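Hoekstra hand comparison

The Hoekstra hand comparison is a bench procedure for comparing robot hands and grippers on ordinary household goods. It was drawn up at the Fekeder workshop by Hanneke Leemans and Wiroj Mahawong, and the first written version dates from February. The current version is dated 19 March 2024.

Background

Earlier trials at Fekeder used machined test pieces – cylinders, cubes and plates. These gave tidy results but said little about soft packets or bottles lying on their sides. Leemans proposed keeping the arm, controller and head camera fixed and changing only the hand. The first two hands compared were the Rernona, which has several fingers, and the Ruria, a parallel gripper with two flat jaws.

Procedure

Objects are laid out on a padded table within reach of both arms. Each hand makes 20 attempts at each object. A grasp counts if the object is lifted clear of the cloth and held for 12 seconds. The operator may not straighten an object between attempts unless it has left the table. Grip force is logged by the controller, and the head camera records every attempt.

In the first full series, 770 attempts were logged and 619 were counted as grasps. Most failures were with thin or flexible items approached from above. The parallel gripper did better on rigid blocks, the fingered hand on bottles.

Object set

The set mixes rigid, soft and rolling shapes, and may be changed between series provided both hands are tried on the same one. Typical items are a dustpan, a pack of wet wipes, a toy building block, a small glass jar, bagged bread rolls and bottles of different sizes.

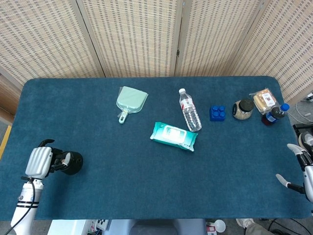

Mieke Jacobs has objected that a hold of 12 seconds favours hands with high grip force, and that a soft pack squeezed out of shape ought to be scored as a failure. Her proposed damage score has not been adopted.

See also: grip force logging; Ruria jaw pads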